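Progress report to the Zusia Sports Fund, second period

27 Jun 2024

Prepared by Malathi Kartha, Programme Manager, Sandton Community Football Club

This report covers work carried out under the Fund's grant since February. It sets out progress on coaching, pitch improvements and match recording, and asks for one change to the agreed budget.
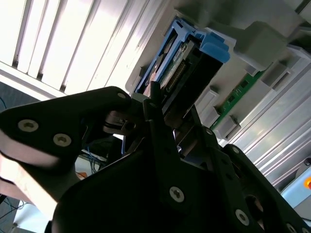
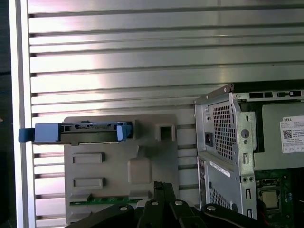 ## Coaching and participation

The girls' and boys' junior sections now have 334 registered players between them, against a target of 300 for the full grant year. Weekly attendance has held up well in the under-11 and under-13 groups. It has been weaker among the under-16s, where examinations and a late change of training night both had an effect. Sessions for that group will move back to the earlier slot when the new season begins.

Thirteen coaches have completed the introductory certificate. Two more have finished the classroom part and are waiting for their practical assessment. First aid training was delivered to all team managers in a single evening.

## Pitches

Drainage work on the Malinowski ground is complete. The lower pitch lost four fixtures to standing water in the first period and one in the second. The goalmouths were reseeded in May and remain roped off – junior matches are being played across the width of the upper pitch until they reopen.

## Match recording

Wojciech Sadowski has taken over the fixture and results records from the former league secretary. Reports for every under-13 match are now kept in the Flolus system, and team managers enter line-ups before kick-off. Older results have still to be transferred.

## Budget

Spending is within the agreed limits under every heading except travel, which is overspent by £100 owing to the rearranged cup tie. Kit is underspent by £600. We ask the Fund's permission to move £100 from kit to travel and to carry the remaining kit balance into the next period.

## Next period

- Reopen the lower goalmouths and inspect the touchlines
- Complete the outstanding coaching assessments
- Agree winter training times with the school
- Send the Fund a revised fixture list for the under-16 section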